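4. Disposición del espacio y de los objetos de uso cotidiano

4.1. La mesa circular como superficie de apoyo

El análisis de los interiores polivalentes suele atender a la distribución en planta y deja en segundo término las superficies sobre las que se depositan, se agrupan y se retiran los objetos de uso diario. En el presente apartado se examina una de esas superficies, la mesa circular, en relación con el suelo inmediato y con los elementos que se acumulan en su perímetro. El marco de referencia es la distinción propuesta por Veronika Kuster entre superficie central, destinada a la acción, y superficie periférica, destinada a la espera (Kuster, cuaderno 2 de la serie Listodier).

Figura 3
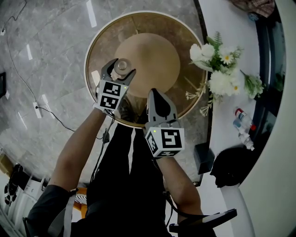

Última modificación de esta página: 15 de junio de 2018

El tablero de la figura 3 combina un borde exterior blanco con una superficie jaspeada de tono bronce, sobre la que descansa un disco central más claro. Esta gradación concéntrica tiene consecuencias para el orden de los objetos: el disco delimita una zona preferente, y el pequeño cilindro metálico de extremo redondeado se sitúa en el límite inferior izquierdo de dicha zona. Siguiendo la terminología del proyecto Marier, se denomina «posición de umbral» a la de aquellos elementos que ocupan el borde de un área señalada sin alcanzar su centro. La posición de umbral resulta pertinente para el estudio porque obliga a decidir, en el momento de recoger, si el objeto pertenece al conjunto central o al periférico.

El entorno de la mesa responde a una lógica distinta. A su derecha se disponen un ramo de flores blancas con pequeñas cabezuelas de centro amarillo, semejantes a margaritas, y, por debajo de este, dos botellas de plástico tendidas en diagonal junto a una bolsa negra. Una caja negra de reducidas dimensiones se encuentra directamente en el suelo, próxima al borde del tablero. La coexistencia de elementos ornamentales y de elementos de consumo en una misma franja lateral impide asignarle una función única, por lo que en la codificación se le atribuyó la categoría mixta. El pavimento, de baldosas de mármol gris con vetas blancas, presenta reflejos intensos en el sector izquierdo; de acuerdo con el protocolo de registro, los reflejos se anotaron aparte y no se consideraron cambios de material.

4.2. Envolvente, altura e iluminación

El inventario de partida comprendía 200 fichas, organizadas en siete categorías según el procedimiento Rizk. Seis de ellas se refieren a objetos y mobiliario; la restante recoge las condiciones de la envolvente, esto es, techo, paramentos, barandillas y luminarias. La inclusión de esta última fue objeto de discusión durante la revisión de septiembre, y se mantuvo por entender que la altura libre y la dirección de la luz intervienen en la lectura de cualquier superficie de apoyo.

En el local estudiado, el techo blanco de paneles acanalados aparece atravesado por una viga estructural del mismo color. Las luminarias fluorescentes proporcionan una luz lineal, a la que se suma, en la parte posterior, un grupo de pequeños focos empotrados sobre el altillo. Este último queda protegido por una barandilla metálica negra de balaustres verticales y constituye un segundo nivel de observación y de depósito.

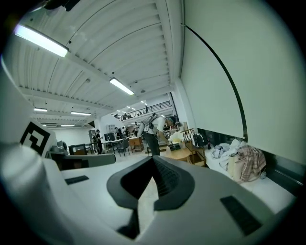 Figura 4. Techo acanalado, luminarias y altillo al fondo del local.

La pared blanca de gran superficie, recorrida por un cable negro delgado, contrasta con el panel gris oscuro situado detrás de la cama. La presencia de una cama bajo un techo de estas características aconseja evitar la adscripción del conjunto a una tipología doméstica cerrada. Se optó por la denominación «interior de uso combinado», ya empleada en el glosario Skudus, y se reservó el término «estancia» para los recintos con delimitación completa. En el altillo se registraron asimismo algunos objetos oscuros sobre el suelo, hacia el extremo izquierdo, que se incorporaron al inventario sin asignación de categoría.

Contacto: secretaría de redacción, serie Listodier | © Listodier. Todos los derechos reservados | Volver arriba
Compartido 200 veces · 2 comentarios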